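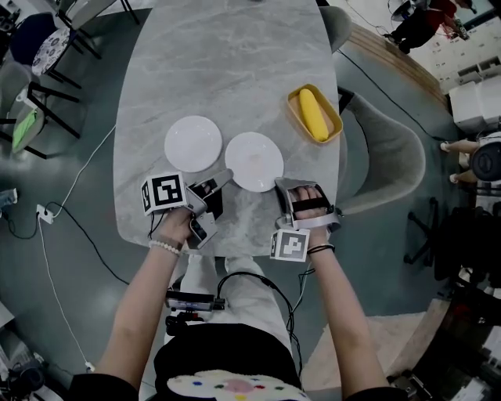

## 3.2 Delay between charge and verdict

We read the registers of two courts, Skumer and Lakatos, and took the first 1000 criminal cases from each, giving 2000 in all. Cases moved to another court before a plea were left out. For each case we noted the date of charge, the date first set for trial and the date of the verdict.

Adjournments were coded by the reason given in the register. Where a clerk had entered two reasons, we kept the first. Lakatos changed its form in October, and entries after that month no longer separate absent witnesses from late papers, so the two are merged in Figure 1.

**Figure 1.** Reasons for adjournment by court. Retrials are counted as new cases.

Closing arguments were put back more often at Skumer, mostly for want of a free courtroom.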